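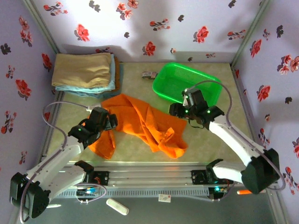
Slide 4. The Iterholm build

Good evening, and thank you to the Risholm workshop for the invitation.

The cell has two arms on one shared rail. Its present task is cloth handling, with towels and a basket as the working set. Shakuntala Pandey designed the carriages; Amirul Lumbantobing did the wiring.

Parts to date: 285 dollars over budget – mostly motors. Pause for questions.

The rail was realigned on 13th January. Calibration takes 17 minutes.

Next slide: cable routing.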